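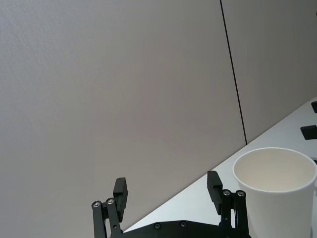 Re: [grippers] Two-finger vs. suction on thin cups

Category: End Effectors
2 min read

On 09/05/2019 the Haslam bench wrote:
> We are choosing between the Clindbridge parallel gripper and
> the Grasham suction head for paper cups. Does the two-finger
> one crush them? And can you see the cup from the wrist camera?

We have the Clindbridge on our arm now, with the stock black pads. Crushing depends on the force setting. At 15 percent the cups kept their shape. At 10 they slipped when the arm sped up.

On the camera — with the fingers spread wide and the cup off to the right, the right finger covers part of the cup's left edge. You still get most of the rim, and the rim is what our detector uses. A white cup on a white tabletop gives weak contrast lower down, so I would not rely on the outer wall.

We tried the Grasham head for one afternoon. It would not seal on the tapered side, and an upright cup gives it no flat top to pull on. We plan to try a smaller suction cup in December.

Controller is the Heltthorpe, firmware 2974. Set the close speed to 6 before you tune force.

Does anyone have narrower pads for this gripper?

Back to top | Contact the list owner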